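Robots doing the bins at our office — anyone else?

durside_nights
Cleaning contract here, Durside building, 2 floors. Since September they've got a two-armed robot on the lounge areas. Bin liners mostly. Boss says no job losses, just "different tasks." My different tasks so far: moving chairs for it. Anyone been thru this?

Spyros Leka
Same at Kallano. First month I was basically its babysitter. After that I got my hours moved to the kitchens, which I prefer. Ask for the new duties in writing.

mopbucket3000
Babysitter is right. And same pay for it? We got zero extra. Liners were the easy part of the shift, sat down for half of it. Now it's all stairs and restrooms, my knees are shot

Spyros Leka
Fair. But I don't miss bending for every little basket.

mopbucket3000
Bending's fine. It's losing the easy bits I mind.

Santeri Eskola
Supervisor side here (Rissanen site). Disagree a bit with both. The hours didn't drop but the rota got way tighter, no slack if someone's sick. Nobody planned for that — we had 3 people covering what 4 used to. And ours still needs a person for anything sticky.

durside_nights
Ok that's useful. Writing it down for the meeting. This is our lounge, armchair corner, gripper in the blue liner:

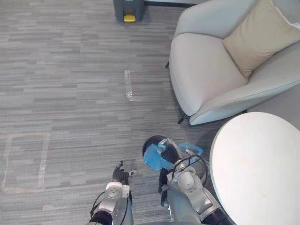 Santeri Eskola
Who put the tape down on the carpet, your crew or theirs? Get that in the duties list too, with the chair moving. Small stuff adds up to an hour easy.

mopbucket3000
and ask about pay FIRST. before the robot talk. they'll run out the clock otherwise

durside_nights
Will do. Meeting's at 3, will post what they say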